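Trikthorpe Bell Ringers: your questions answered

We get a lot of messages from people who have heard the bells, wondered about them, and then weren't quite sure who to ask. Ask us! We love talking about this. These are the questions that come up most, with answers as plain as we can make them.

Do I need to be musical?

No. If you can count to six and hear the difference between a gap and a clash, you have what you need. Some of our band read music and play in orchestras, and some couldn't tell you what a crotchet is. What we ring isn't written on staves anyway. It's written as rows of numbers, each bell has a number, and you learn where yours goes.

Do I need to be strong?

Much less than you'd think. Our tenor is heavy, but she hangs on good bearings and once she's swinging it's all about timing. Beginners nearly always pull too hard in their first few weeks (I did, and had the sore shoulders to prove it). A light touch and a bit of patience will get you further.

How old are the bells?

The back four came to the tower in 1868, when the spire was rebuilt, and the two lighter ones were added later to make a ring of six. The fourth has a lovely inscription with one letter upside down. If you come up on an open afternoon, ask to see it, it takes a torch and a bit of a squeeze.

What is change ringing, exactly?

Each bell turns full circle, mouth up to mouth up, and speaks once each way. Because the bell is so heavy you can't play a tune on it, but you can hold it back a touch or bring it in a touch sooner, so that it swaps places with its neighbour. Do that over and over, following a pattern, and the order of the bells keeps changing without ever repeating itself. The patterns are called methods. Plain Hunt comes first, then Plain Bob, and after that there are more than anyone could ring in a lifetime, which is one of the best things about it.

How long does it take to learn?

Learning to handle a bell on your own usually takes a couple of months of weekly lessons. Ringing rounds with the band comes next, and that first evening when your bell drops into its right place is a wonderful feeling. After that it's up to you. Agathe Bouvier joined us knowing nothing and rang her first quarter peal two years later. Others have been happily ringing call changes for decades and have no wish to do anything else.
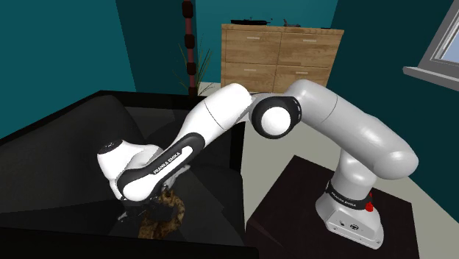 Can I practise at home?

Yes, and it helps a great deal. You can't take a bell home, but you can learn the line of a method by heart. Print it out, put a finger on the treble and trace your own bell in a different colour. Then try saying your places out loud while you wash up or walk the dog. There are also ringing simulators for the computer, where you tap a key for your bell and the machine rings the rest. We have sensors on our bells too, so that on quieter nights we can tie the clappers and practise through a speaker without the whole village joining in.

Is it dangerous?

It is safe when people are taught properly and do as they're asked. Never touch a rope unless a teacher has told you to. Keep your feet flat on the floor when sitting in the ringing room, tie back long hair and leave loose scarves on the pegs. We always teach one to one until you're steady.

How do I get up the tower?

By the spiral stair, which has 58 steps and a rope handrail. There is no lift, sorry. The steps are worn in the middle so wear flat shoes. If the stairs would be hard for you, we have a set of handbells in the church room and would be delighted to have you there instead.

Do I have to go to church?

No. We ring for services and ask our ringers to help with that when they can, but there's no need to stay on, and our band includes people of several faiths and none.

Will it cost me anything?

Lessons are free. There's a small yearly subscription once you're a full member, and it goes on ropes, grease and biscuits.

Do you ring at other towers?

As often as we can! We have a summer outing and a December trip to Skurum, where the bells are light and quick and the tea is very good. Visiting ringers are always welcome here too.

How do I get started?

Come along to a practice and sit in. It begins at half past seven and the small door on the north side will be open. Ask for Eilif Hägglund, our tower captain, who will find you a seat and talk you through what everyone is doing.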